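Subject: Re: [boxmakers] Covered board curling after drying

On the Ellis list in August, a member wrote:

> I have covered a run of greyboard trays with the Rerusar 100 gsm
> coloured paper. Flat when pasted, curled towards the paper by next
> morning. Same paste as always (Cetiletti 605). Is it the board or
> the paper?

Probably neither on its own. Paper expands across the grain when it takes up paste and contracts as it dries. If the board is covered on one face only, the contraction pulls it towards that face. Cross the grain of paper and board and the pull is worse. 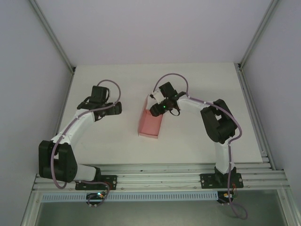

Pink open-topped paper box on a white tabletop.

Check the grain first. Cut a small offcut, dampen one side and note the axis of the curl; the grain runs parallel to it. Do this for the cover paper and the board separately. Sheets from the same supplier are not always cut the same way, so the label on the Ganau packs is no substitute for the test.

Next, the paste. 605 straight from the tub is wetter than this job needs. I mix it with PVA and leave the pasted sheet to relax for 5 minutes before laying it down. A sheet that is still expanding on the board will shrink further as it dries. 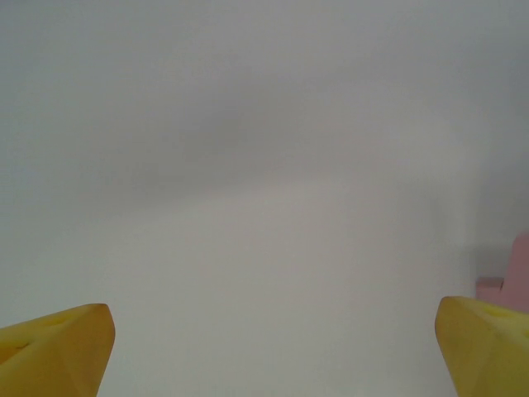 Plain pale grey surface, matte.

Then the edges. A raw edge takes up moisture faster than a covered one. Turn the paper over the top edge and at least 30 mm down the inside wall. If the design calls for a raw edge, seal it with thin PVA and sand it lightly once dry.

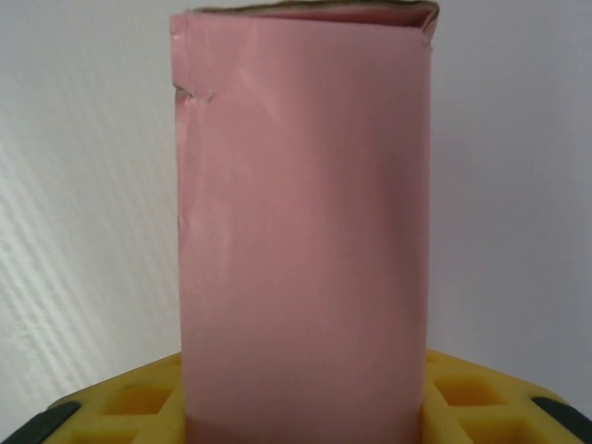

Pink face with brown board showing along the uneven top edge.

Lining the inside will correct most of what is left – use the same paper, same grain, same paste, and do it while the outside is still slightly damp.

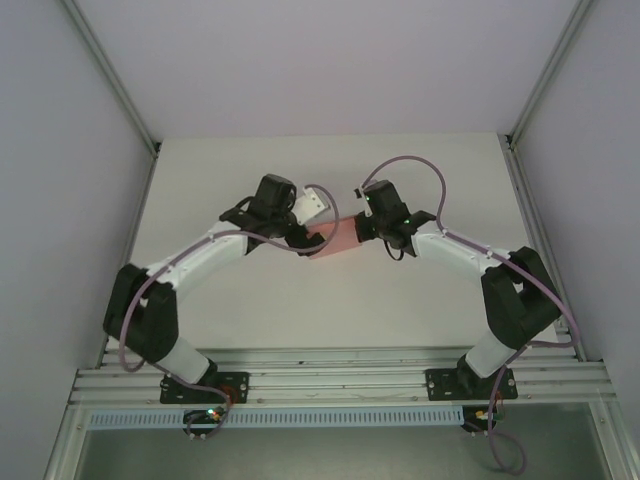 Can a tray that has already curled be flattened?

Mild curl can be reduced by lining the inner face and drying under weight between blotters. Severe curl usually means recutting the board.

I would test one tray before treating the rest.

--
boxmakers mailing list
Please trim quoted text when replying.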